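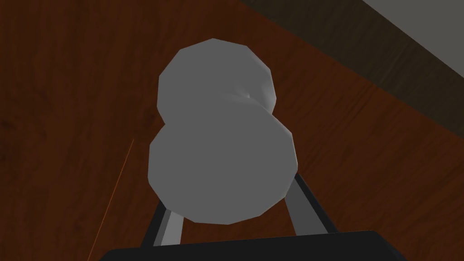
10 de septiembre de 2023

El taller Tridonetti ya tiene plan de compras para el año que viene – y qué ganas teníamos de poder contarlo – después de todo un mes de agosto dándole vueltas a los números. Serpil Eren, que lleva el presupuesto con una paciencia enorme, ha reservado dinero para cuatro pinzas de dos dedos y un brazo de Wemura, que se pagarán en tres plazos. Antes de firmar nada, Sushil Sisodia sigue probando en simulación el agarre de piezas redondeadas, y con lo que salga de ahí se decidirá el modelo. Tuncer ha pedido unos 20 días para enviar su oferta, y la de Vastska ya está sobre la mesa, con el transporte incluido.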